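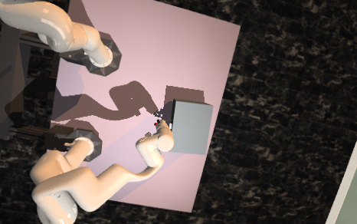 Week 4: Hard floors, stone and stone-look finishes

Floor finishes are chosen early and changed late, so a designer should be able to judge one from a drawing, a sample and a rendering. Each gives different information. A rendering is good for contrast: the pale pink table top reads clearly because the floor around it is black, with grey and brown veining. It won't tell you the slip rating, the thickness or what the floor sounds like underfoot. For those you need the data sheet and a piece of the product in your hand.

Marble
Marble is a metamorphic stone, mostly calcite. It is soft enough to scratch and it etches when acid touches it – lemon juice and vinegar are the usual causes in a kitchen. Sealing slows staining but does not stop etching. Honed finishes hide wear better than polished ones.

Porcelain
Fired at more than 1000 degrees Celsius, porcelain absorbs very little water. Stone-look ranges print a limited set of faces, and the same face laid side by side looks wrong. Ask the supplier how many faces are in the range and have the tiler open several boxes before starting.

Dark colours
Dark polished tile shows dust, footprints and hard-water marks. Grout colour matters more than students expect. A mid-grey grout on a black tile turns the floor into a grid, while a close match lets the veining carry across the joints.

Case study: Trivley
The Trivley foyer covers 120 square metres. Samina Sandhu specified honed black marble, then moved to a matte porcelain after the maintenance review. Joints are 2 mm, with movement joints at the column lines. Read her finishes schedule before the tutorial and note where the entry matting stops.

Before next class
Read the Lynch chapter on substrates. Bring one tile sample and its data sheet. Questions about the assignment go to Kausar Lashari, room 1211.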